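Can I put a picnic blanket anywhere on the beach at Corrigan?

Posted by Aidan Tully, Mar 21, 2018

Hello all! We're renting a cottage in Janora for a week in May with my in-laws, and the owner mentioned (very casually, over the phone) that part of Corrigan beach belongs to the hotel. Is that right? I'd hate to get everybody settled with the umbrella and the sandwiches and then be asked to move. My mother-in-law doesn't walk far, so we'd like to stay near the parking lot if we can.

Aoife Mulligan
You'll be fine, Aidan! The hotel owns the lawn and the wooden steps, and that's where people get confused, but the sand below the high tide line is open to everyone. I've been going there with my kids for years – buckets, windbreak, the lot – and the staff have only ever waved. From the parking lot it's 800 feet along a flat path, with two benches on the way.

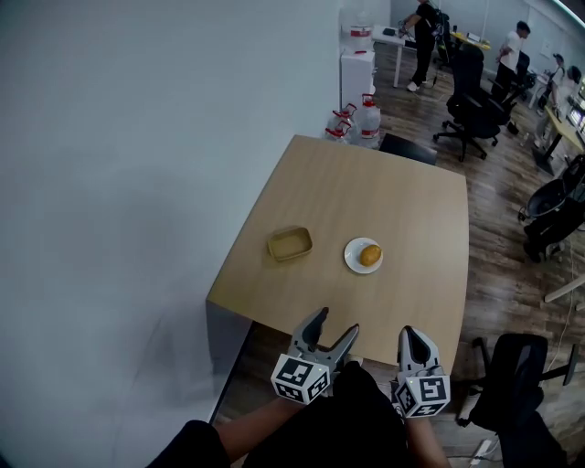
Do check the tide before you set out, though, as that end gets narrow when the water is up, and we've had to carry everything back to the path more than once. If it's crowded, try Elel cove, five minutes farther by car. It's pebbly, but so peaceful, and you can park right above it.

florik2774
pretty sure the hotel part is roped off in summer. dont know about May. parking was 5 dollars last time I went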